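Filed under: Laundry & Mending

Harish Garg wrote:
> Hang everything straight from the wash and you'll never iron again. I've put away 8 shirts this week and not one needed pressing.

I'm not convinced, Harish. Thick cotton, perhaps – but thin printed tops come out of my machine in a knot and stay that way, hanger or no hanger. Have a look at how much creasing there is to drop out of something like this.
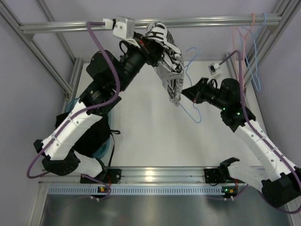 Black-and-white garment, crumpled, with the orange and blue hangers on the rail.

Were yours plain shirts or prints? And how long did they hang? I gave mine a full day in March and still got the iron out. The Ristis hangers made no difference that I could see.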